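Grornura
Search this site Search Menu

About us (and about the thing with the grip)

Hi! I'm the person who writes most of what you read on this site, and also one of the people who gets paid to teach two-armed robots to tidy a kitchen table. Grornura is a small robotics company in Bragança, Portugal. We write the control software for other people's robot arms, and almost everything we ship gets tried in simulation first, on a table full of pretend food.

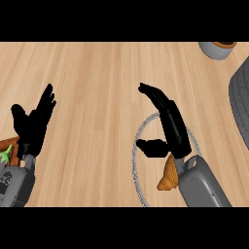 Both arms over the simulated table, with the right one inside the gray ring.

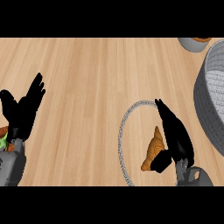 Most "about us" pages tell you how well everything is going. Ours used to, and then came January, and I think you'll get to know us better if I tell you about that instead.

We had a release called Nusico, which was our first go at handing an object from one arm to the other. It passed 720 simulated runs in a row and we were thrilled (there was cake). Then we put it on the real arms and the right hand would not let go. It closed on a block of wood and kept right on squeezing, and the stop command from our own software sat in a queue behind a pile of position updates. The block cracked. I hit the big red button, which is wired separately and worked just the way it should, but it took me about 3 seconds to get to it and I'd like those seconds back.

No one was hurt. All the same, we pulled Nusico that afternoon and told both customers who had it to power down, which was a pretty miserable pair of phone calls.

So what went wrong? Two things. The stop message had the same priority as everything else, which is a dumb mistake and it was mine. And our simulator was too polite! Pretend objects never pushed back hard enough to trip the force limit, so we'd never really tested it. We had a nice green check mark next to a thing we hadn't checked.

These days every stop goes out on its own channel, the grip force is capped at 80 percent of what it was, and we break things on purpose in the simulator before each release. Dropped messages, stuck fingers, frozen sensors, the lot. We call that set of tests Drunolero and everybody grumbles about it, me included, because it eats most of a morning.

If you're thinking of working with us, ask to see the fault log. We'll send you the whole thing, embarrassing bits and all. And if you're ever in Bragança, come by! Mornings are best, the coffee's terrible, and you can try the red button yourself.

14 shares 2 comments

Related
What we changed after Nusico
Drunolero: how we break our own grippers
Where to put your stop button
Visiting us in Bragança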